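Zirkard tabletop arm: can it tidy up yet?

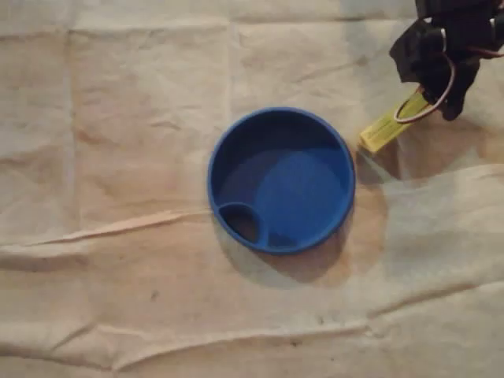
Şükran Aksoy

I bought the Zirkard to see if a small arm could clear a table for me. After 33 tries with a blue plastic dish on a creased cloth, my answer is partly.

It finds the dish well enough. Picking it up is harder. The rim is thick and rounded, and the black finger tends to slide along it. Coming in from the side worked better than coming straight down. Folds in the cloth upset it too, so iron yours first.

Setting up took two evenings. The manual is poor, but Nadmont, who sold it to me, answered emails quickly.

For repeating one small job on a bench it is fair value. For housework I would wait. Two stars.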